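Storing Stemware Between Uses

By Ruth Arango
Reading time: 2 min

Most broken stemware fails at the junction of stem and bowl, or at the rim. Storage has to protect both. Before glasses go away, wash them in warm water with a small amount of dish soap, rinse, and dry with a lint-free cloth. Hold the bowl while drying the bowl and the base while drying the base. Twisting one against the other loads the stem, and a thin stem will snap.

Shelf surfaces should be flat, wipeable, and free of grit. Wipe the shelf with a damp cloth and let it dry for 45 minutes before anything is set down on it.

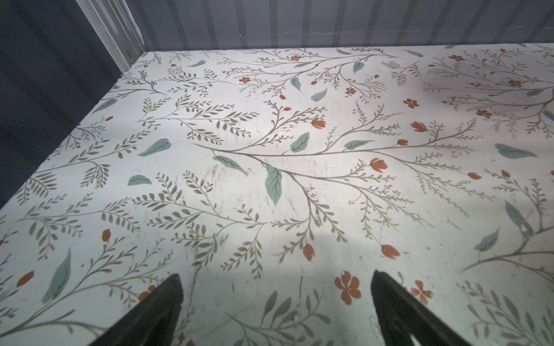
Should glasses be stored rim up or rim down on a shelf?
Rim up, in a closed cabinet. The rim is the thinnest part of the glass, and a bowl standing on its rim traps stale air and shelf odor. On an open shelf, cover the glasses with a clean cloth.

Hanging racks are a separate case. The rim touches nothing, and air moves freely in and out of the bowl. Check that the arms are level and that each base seats fully before letting go of the stem. Load opposite sides in turn so a freestanding rack stays balanced, and leave a finger's width between bowls.
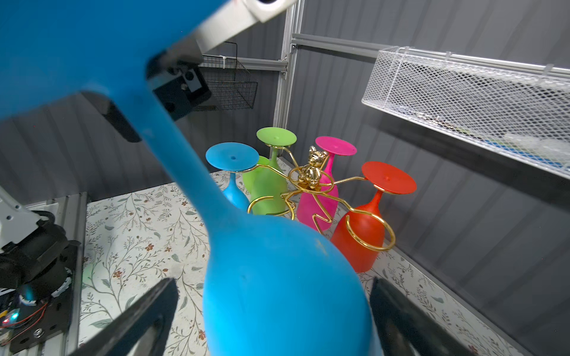
Colored wine glasses and a gold wire rack with a teddy bear on top.

For cloudy glass, soak in equal parts white vinegar and warm water for 16 minutes, then rinse twice. If the haze remains, the surface is etched and soaking will not clear it. Painted or gilded pieces should be kept out of vinegar.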